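Home Notes Essays Bench log About

8 min read

Against the Quarterly Service

The maintenance sheet that came with our cell has four columns: item, interval, action, initials. The intervals are all calendar intervals. Grease this every quarter, check that every month, replace the other thing once a year. I have run a mock bedroom cell with one humanoid in it for long enough to think the sheet is wrong in its structure, and that no amount of adjusting the numbers in the second column will fix it.

The argument applies to any machine whose work changes from week to week. A palletizer does the same move all day, and a calendar is a fair stand-in for wear because every week is the same as the last. A humanoid doing household tasks has no such week. In one stretch it reaches across a bed with a light load at full extension. In the next it stands at a shelf and moves its arms through a quarter of their range. Both stretches are seven days long on the sheet. They do very different things to a shoulder.

Cables first, as they fail first. Our cell has a main bundle that comes down from overhead and separate runs that go to the robot. When Drerkex did the original install, the forearm cable was dressed tight against the housing with three ties. It looked tidy. It passed every monthly inspection for as long as the robot worked close to its body. Then the task list changed to bed work, the arm began to spend its time stretched out, and the cable had no slack left to give at the elbow. The fault showed up as a wrist encoder that dropped out with the arm extended and came back as soon as anyone moved it to a convenient position for testing. We swapped the encoder. Then we swapped the wrist. Ferenc Illés found the break by leaving the arm extended and flexing the cable by hand, one joint at a time, with a meter across the pair.

Since then the rule in our cell is that the cable hangs in a loop under the forearm and is tied at one end of each link only. It is uglier and it snags if you are careless about what is on the nightstand. I would still make the trade. A snag is visible and happens in front of you. A fatigued conductor inside a good-looking harness can cost two weeks and a set of parts that had nothing wrong with them.

The monthly inspection did not catch this and could not have. It asks for a visual check of cable condition with the robot in its park pose. Park pose is the one position in which every cable is relaxed. If a sheet is going to ask for a visual check, it should name the pose, and the pose should be the worst one in the current task list. That means the sheet has to be rewritten whenever the task list is, and I suspect this is why vendors do not write it that way.

The hand is the second item. The Corneo hand we use wants its finger tendons re-tensioned on a fixed schedule. We kept to the schedule for a year and logged the tension before each adjustment, and the log is scattered all over the place. After a run of soft objects the tendons barely moved. After a run of thin rigid edges, such as baskets and trays, the index and middle fingers were out well before the date. A thin rim loads two fingers near the tip, and those two fingers drift together. We now check tension after 3000 closures, or after 40 if the closures are on a rim and the tendon is new. The second figure sounds fussy. New tendon stretches early and then settles, and the early stretch is what drops things.

Counting closures takes a counter, and the controller did not offer one. So-yul Ra wrote it, 88 lines including comments, reading the grip command and the motor current and sorting each closure into light, rim or full hand. It is crude. It calls some light closures rim closures when an object slips. It is still a far better record of what the hand has been through than the date.

The objection I hear most often, and it is a fair one, is that calendar intervals get done. People know what the first of the month is. A counter that nobody reads is worse than a date on a wall. Shetty, who supply our consumables, made this case to me at some length, and they have seen more neglected machines than I have. I accept the point about people. I do not accept that it settles the matter. The counter can raise a flag at startup and hold the cell in reduced speed until someone clears it with initials. Ours does. In the first month it was cleared without the work being done twice, which I know because the next tension readings gave it away. The calendar sheet had no means of telling me that.

A second objection is cost, meaning that usage-based service will have you opening the machine more often. In our cell it went the other way. The shoulder joints were on a fixed grease interval, and we were opening them whether or not the arm had done much lifting. Grease ports on a joint like that are an entry point for dirt, and every opening involves removing a cover whose screws go into fairly soft inserts. Over the last service year we logged 136 separate maintenance actions on the robot. I went back through them and marked the ones that found something to correct. The cable and tendon entries did well. The grease entries were close to pure ritual, and two of the stripped inserts we have since repaired can be traced to them.

Calibration is where I am least sure. We check hand-to-camera alignment against a Jellbridge target plate, and that check has stayed on the calendar. Drift in our cell seems to follow room temperature and whether anyone has bumped the mount, and neither is well captured by counting moves. A weekly check takes ten minutes. I can live with a date in that row until someone shows me a better trigger. What I object to is the assumption that because one row suits the calendar, the rest should be filled in the same way.

If I were writing the sheet from nothing, it would have six columns. Item, trigger, pose, action, reading, initials. Trigger could be a date, a count or an event such as a change in task list. Pose would be filled in by whoever runs the cell. Reading would be a number wherever a number can be had, and a check mark would not be accepted in its place. The reading column is the one I would fight for. A check mark says a person stood near the machine – a tension value can be compared with the one before it.

I sent a version of this to Drerkex last May. They replied that the present format is common across their product line and that customers expect it.

Revised 15 March 2025
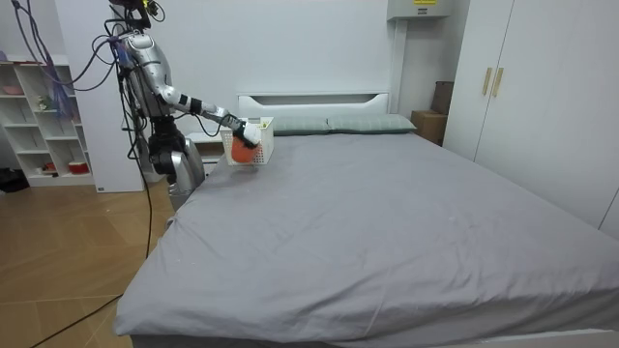 The revision adds the pose column, which was missing from the version I sent them. For bed work we fill it in as arm at full extension toward the head end, basket in hand, and the cable check is done there with the drives held. Someone has to keep a hand near the stop while the other person looks at the elbow, so it is a two-person job, and the sheet should have room for two sets of initials.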